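Why the Glue Line Fails First

Most tabletops that come back to a workshop under warranty come back for the same reason. The boards are sound, the finish is intact, and a seam has opened at one end, usually by less than the thickness of a business card. Owners tend to blame the glue. Repair shops have learned to ask about the furnace.

Wood takes in and gives off water vapor until it balances with the air in the room. In a heated house in December, indoor humidity can fall far enough to pull a board well below the moisture level it had on the day it was planed. Almost all of the resulting movement runs across the grain. Along the grain it is small enough to ignore in furniture. A top made from edge-glued boards therefore gets narrower in winter and wider in summer while its length stays put.

The ends cause the trouble. End grain loses moisture much faster than face grain, so the last few inches of a top shrink ahead of the middle. The middle resists, the ends are put in tension, and the seam or the wood beside it lets go. A break that leaves clean, shiny glue on both faces points to a poor bond. A break that leaves torn fiber on the glue points to a sound bond and too much stress.

Nikau Tuhiwai has run the bench room at Zumcombe for 5 years and keeps a log of every top that leaves it. The standard dining model is 1248 millimeters wide, and he records that width at both ends and at the center before shipping. When a top returns, he takes the same three readings before anyone touches it.

"If the ends are narrower than the middle, I already know most of the story," he says. "The glue may still be bad. I look at the glue second."

His log holds 44 returns. The largest group had been fixed to their bases with screws driven through tight round holes, which gave the top no room to move. The second had a finish on the upper face and bare wood underneath. Uneven sealing lets one face trade moisture faster than the other, and the top cups as well as splits. Neither fault was visible to the buyer, and several of those tables had been refitted by movers who threw out the slotted brackets and used whatever was in the truck.

Glue choice matters less than the trade press suggests. Ordinary yellow wood glue, spread on freshly planed edges and clamped evenly, makes a joint stronger than most of the woods it holds. Where shops get into trouble is timing. An edge machined on Friday and glued the following week has had days to pick up dust and drift out of flat. Zumcombe glues on the day of planing and leaves tops in the clamps overnight.

Clamp pressure is the other weak point. Too little leaves a thick line, and too much can squeeze the joint dry or bow the panel. Drendetti, which builds café tops in batches of 200, sets its clamps with a torque wrench and checks each panel with a straightedge before the glue grabs.
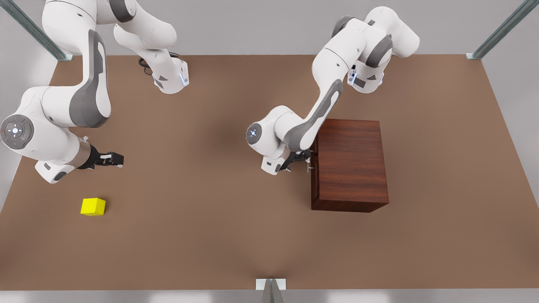 Finish slows the exchange of moisture. It does not stop it. Two coats of varnish on both faces and the end grain will stretch a seasonal swing over weeks, which gives the wood time to adjust as a unit. Oil does much less. The Mészáros workshop, which sells mainly oiled tops, cuts its slots longer to allow for it and prints the expected seasonal range on the underside.

For an existing table, the checks are simple. Look underneath at the fasteners. A screw in a round hole near the outer edge should be moved to a slotted bracket or a figure-eight clip. Look for bare wood on the lower face. A small hygrometer in the room will show how far the air swings over a year, and a humidifier that trims the winter low is cheaper than a repair.

An open seam should be left alone until summer. Many close without help, and filler packed in during the dry months will be crushed as the boards swell, sometimes forcing the crack further along. If the gap is still there in August, the top can be ripped down the failed line, replaned and glued again, at a loss of an eighth of an inch or so in width.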